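Projects > Drenimcombe > Meetings > Software sync notes

Drenimcombe software sync, August
Gurkstead lab, small room plus Korkent on the call. Started 10:00, ran over.

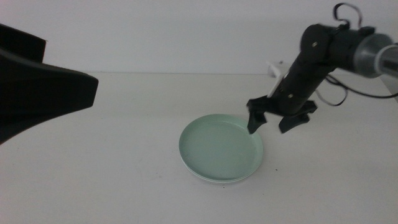
Plate setup, right arm low with fingers open at the rim.

Present: control, perception, planning, tooling. Korkent dialed in (dropped twice, audio bad for the planning part, so they should read item 3).

Last time's actions: all closed except the log rotation one. Carried over again. Tooling says this month, really.

1. Control

- Right arm: overshoot at the end of the descent. Planner hands over a straight line, controller tracks it fine until the last bit, then tips go low and come back. Only on approach from the far side.
- Cause not agreed. Control thinks it's the gain switch, which fires on distance to goal and not on speed. Planning thinks the goal gets updated mid-motion and nothing smooths it.
- Both can be tested seperately. Freeze the goal at handover, run it, then unfreeze and hold the gains constant. Same start pose for both or we'll be arguing again next meeting.
- Loop rate ok since the logging thread was moved off. No missed cycles in the last long run.
- Joint limits file: two copies in the repo and they don't match. The one under config is right. Delete the other. Control to check nothing still loads it before deleting (something in the calibration script does, Korkent thinks).
- Soft stop when the arms get near each other is too eager, trips when there's still plenty of room. Margin is one number for all links. Ask was for per-link margins. Agreed in principle, after the overshoot thing.

2. Perception

- Pale plate on a white table is still the worst case. Segmentation finds the plate but the rim estimate wanders, mostly on the lower side where the contour has a light band under the green. Sometimes it fits the ellipse to the outer line, sometimes to the inner one. Grasp point moves with it.
- Fix proposed: fit both, keep both, let planning pick on height. Perception doesn't love this but nothing better on the table today.
- Talavera branch (the new rim fitter) run over the saved set of 693 episodes. Better on dark plates, same on pale ones. Slower. Not merging yet.
- Question from Korkent whether the saved set has enough pale plates to say anything. Probably not. Need a breakdown by plate color before anyone quotes the result.
- Arm masking: the mask from the joint state lags the picture when the arm moves fast, so bits of finger get labeled as plate. Timestamp problem, not a model problem. Camera stamps on arrival, arm stamps on send. Tooling owns the clock stuff.
- Cables are not in the arm model so they're not masked at all. Shows up as clutter against the wall. Low priority since planner ignores anything that high, but it does pollute the object list and the list is what people look at when debugging. Add a simple region filter for now.
- Left arm up close fills a big part of the side view. Tracker then drops the plate and re-adds it with a new id, planner sees a "new" object and replans from zero. Want: hold the id for 3 seconds before dropping. Perception says easy. Done by next meeting.

3. Planning

- Rim grasp: one finger inside, one outside. Current sampler tries 20 candidate angles evenly round the rim, most of them useless for the right arm. Change to sample near the reachable side first, then widen out.
- Discussion about whether to cut the candidate count. Left as is until the sampler change is in. Too many things moving at once.
- Pre-grasp pose is too close to the table. With fingers open the wider finger has less clearance than the planner thinks, as the collision shape is for the closed gripper!! Found by reading the file, not by a crash. Fix today.
- Replan on goal change: at the moment any change at all triggers it. Add a deadband. Value to come out of the rim jitter numbers, so waiting on perception for those.
- Two-arm case: planner does the arms one after the other, second arm treats the first as a static obstacle. Fine for plates. Won't be fine for the handover task. Korkent wants a joint planner, Gurkstead says not before the current stuff is stable. No decision. Went round on this a while.
- Failure reasons: planner returns "no path" for everything, including bad input. Needs split into at least no grasp / no path / bad input. Agreed by all, long overdue.

4. Tooling

- Replay tool now steps through perception, plan and controller output on one timeline. Works. Scrubbing backward is slow on long episodes, known.
- Wants a way to jump straight to replans. Will add as a marker track.
- Clock sync: both arms and the cameras to be stamped from one source. Patch is ready for the arms, cameras need a driver change. Until then subtract a fixed offset, and write the offset in the episode header so we can undo it later. Somebody last time hardcoded it and it took ages to find.
- CI: sim tests flaky again. Same pick test, passes on rerun. Seed isn't set in the sampler. Set it.
- Tests run 10 episodes per merge. Request to raise it. Turned down for now, the queue is long enough.
- Config format: move everything to one file per setup, or leave as is? Korkent has thier own layout. Deferred.

5. AOB

- Docs for the message types are out of date, planner ones especially. Whoever touches a message updates the page.
- Branch names. Please put the area first. Tooling can't filter otherwise.
- Korkent asks for notes to go out the same day.

Actions

Control: frozen goal / constant gains tests, both from same start pose
Control: remove duplicate joint limits file after checking calibration script
Perception: color breakdown of saved set
Perception: id hold, region filter for cables
Perception: rim jitter numbers to planning
Planning: open-gripper collision shape (today)
Planning: sampler order, deadband once numbers are in, split failure reasons
Tooling: camera driver stamps, offset in episode header
Tooling: sampler seed in CI, replan markers
Tooling: log rotation (carried over)
All: read the two-arm proposal on the Korkent page, comments there and not in chat

Next one same slot, Korkent to chair. Per-link margins and config format go on the agenda first so they don't get squeezed out.

Last updated: August, 4:40 pm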